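Night calls at Daltville

The Daltville police station opened in 1928 and still keeps its public desk on the ground floor. Lerato Chauke runs the night rota there.

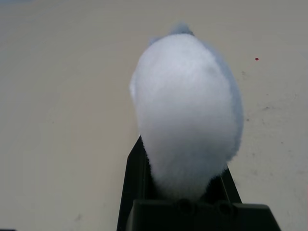
Her shift took 156 calls in December, mostly noise and minor collisions on the Eker road.

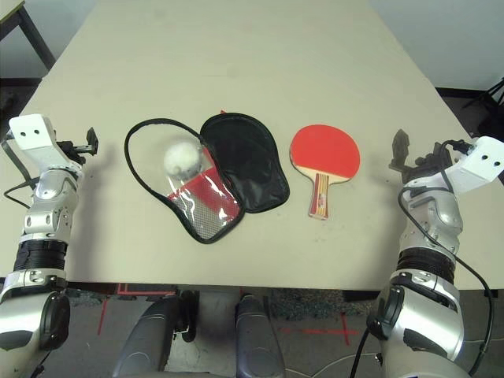 Who answers after midnight?
The Bornel control room, which passes urgent calls to the nearest car.

Two cars cover the district until 6am.
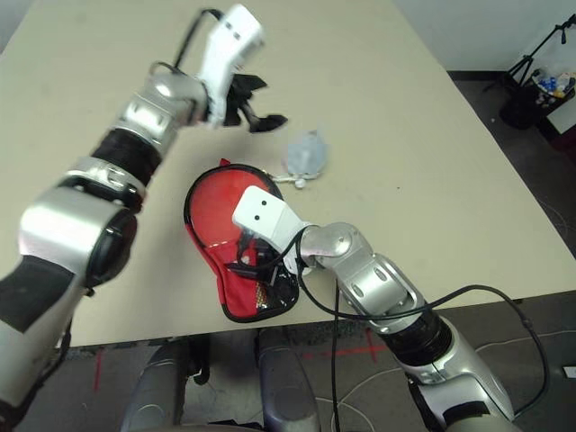
Page last changed: December

Washington Andrade logs each handover on paper.

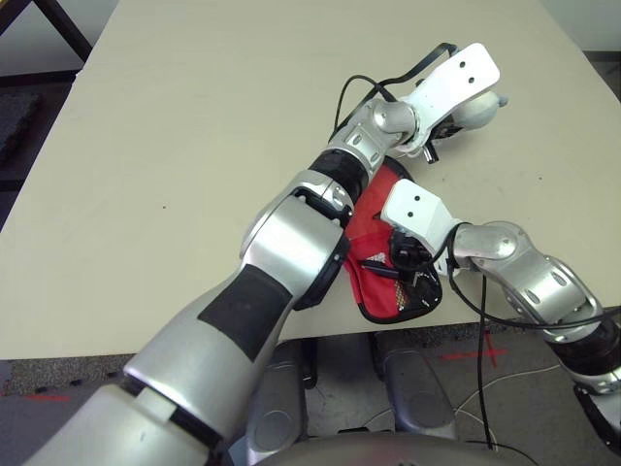
The Sorrentino desk

Lost property is held for 40 days.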